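I drove over to Hollau on 14th June for the open day at Jodeleck, and I've been talking about it to anyone who stands still long enough. It's a small robotics outfit on the second floor above a tile showroom. Parking is terrible. Go early if they do another one in October.

I went expecting a line of arms waving at visitors, and there was one of those by the door, but the part that kept me there all afternoon was the simulation room. They train their kitchen robot on rendered kitchens before it gets anywhere near a real one, and they had it up on a big wall screen with a bench in front. You could sit down and watch as long as you liked. I liked!

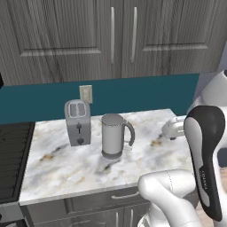

Small appliances are what the team wanted to talk about most, and I can see why. My own kitchen has the same stuff in it, and I'd never thought about how differently you have to grab each piece. Take the kettle and the toaster standing there on the marble. The kettle has one curved handle on its right side, so there's a pretty obvious place to hold it, but the toaster is all knobs and rounded corners, and I honestly couldn't have told you where a robot should start. I asked, and got a very happy ten-minute answer with a lot of hand gestures in it.

The layouts change constantly. The set they were showing is called Pryor, and it has 200 kitchens in it – different cabinets, different counters, things shuffled from place to place. Each one gets run with 108 starting positions for the arm. I wrote that down on the back of my parking ticket. Somebody behind me asked if the software ever gets bored and got a polite laugh.

There was coffee at this point, and very good almond cookies. 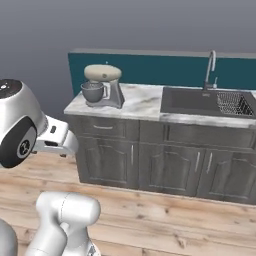
After the break they talked about reach, which was my favorite section. A person in a kitchen just leans, or takes half a step, and never thinks about it. The arm has to plan all of that, and it has to do it around whatever is in the way. With the gripper down low beside the counter, fingers toward the cabinet fronts, there's a whole stand mixer up above it, then the sink, then that tall gooseneck faucet, and any path to the far side has to deal with them. They drew a few possible routes on a whiteboard and let us argue about which was best. I picked wrong twice and had a great time.

The planning software is called Hallano, and they run it for 3000 attempts on a single task before anyone looks at the results. The long-range plan on the wall went all the way to 2035 – I took that part with a grain of salt, but I enjoyed reading it.

If you have kids who like this sort of thing, bring them. The bench is low and the staff will answer anything. I still need to email them about the slides.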